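ROB 4 – Fault Analysis in Tabletop Manipulation
Handout: The silent grasp fault
Prepared by Lina Karam. Bench procedure by Muammer Sezer.

Read before the lab session. Bring the log excerpt from the course page, printed or on a laptop. The Jellik controller manual is not needed this time, except for the section on status words.

1. Background

The task program is called Plallton. It runs on a two-arm cell and sorts small items on a table: letter tiles go onto a strip, larger items stay where they are. Each arm has a two-finger gripper with position feedback on the finger drive and no force sensor. Grasp success is inferred from finger position after the close command. If the fingers stop short of the fully closed position, the program assumes something is between them.

In October the cell ran a long unattended sequence and reported no failed grasps. The tiles had not been moved after the first part of the run. The left gripper had been opening and closing on air, and the log recorded every one of those cycles as a completed pick.

No one was hurt and no hardware was lost. We treat the event as a safety matter anyway. A cell that reports a held object when it holds nothing will also, under the same fault, report an empty gripper when it is holding something, and the right arm plans its motion from that report.

2. Sequence of events

The finger drive reports position in encoder counts. Fully open is 4000 and fully closed is 0. The grasp test was written as follows:

wait 200 ms after close command
read finger position
if position > 186 then HELD
else EMPTY

The threshold of 186 was set with the thinnest tile in the set and had worked through commissioning. Then the gripper cable was replaced and rerouted. After the replacement, position messages from the left gripper reached the controller late. The read at 200 ms returned a value sampled while the fingers were still travelling. That value was always above the threshold, so the result was always HELD.

The driver did attach a timestamp to each position message. Plallton discarded it.

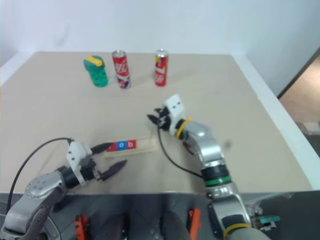

The late message also explains why the fault got past the morning check. The check closes each gripper on nothing and expects EMPTY, but it waits for the operator to press a key before reading. By the time anyone presses a key the fingers have stopped and the message has caught up. The check passed every day with the fault present.

3. Classification

Use the terms from the second lecture.

Root fault: delayed position data on the left gripper channel.
Latent design fault: no age limit on sensor data used for a decision.
Error: internal state HELD with nothing between the fingers.
Failure: tiles not placed, completion reported.

Students often write "bad cable" and stop there. The cable change was the trigger. The same failure could have come from a loaded network or a slow driver, and a new cable would have left the grasp test exactly as weak as before.

4. Corrective measures

a) Reject any position message sampled before the fingers could have stopped. A rejected message gives UNKNOWN, and UNKNOWN stops both arms.

b) Require two consecutive readings that agree before testing against the threshold. This confirms that the fingers are at rest.

c) Run the morning check through the same code path as the task, with no key press.

d) Keep gripper cables clear of the fingers and of the other arm. Slack is needed for wrist rotation, but a loop lying on the table can be caught by a closing gripper. Inspect both cables through the full wrist range at low speed.

Measure (a) was tested first on the spare cell, Nordin, with an artificial delay added to the driver. Measure (b) on its own is insufficient – two copies of the same stale message will agree perfectly well.

5. Lab work

Work in pairs. One person stays at the stop button whenever drive power is on.

Load the unmodified program, add the delay with the Jetier script, and reproduce the false HELD. Save the log. Apply (a), repeat, and save the log again. Then remove (a), apply (b), and explain the result in a short paragraph.

Before reaching onto the table, press stop and confirm that the drive indicator is off. A paused program does not count as stopped.

Hand in both logs, the paragraph, and a fault tree with "completion reported, tiles not placed" as the top event. The tree should have at least one AND gate. If yours has none, look again at section 3.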